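3.2 Judging and prize allocation

Entries to the Sostbridge surf photo contest closed on 28/11/2018, with 116 clips accepted over 12 rounds.
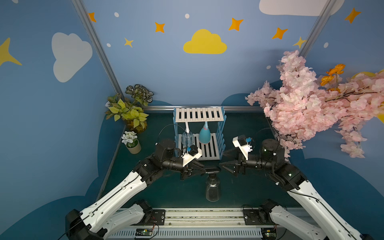
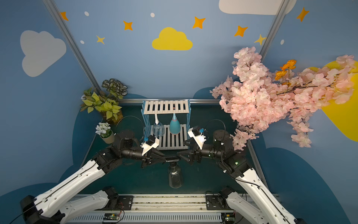

Figure 4. Two robot arms in a workspace with painted blue walls.

Round winners were chosen by three judges, who scored wave selection and camera work separately. Scores were averaged, and ties went to the younger surfer. A judge's two marks can meet on one clip from opposite sides, like the facing arms in Figure 4 — strong surfing, poor filming. Farah and Mulder favoured the surfing mark in 17 such cases.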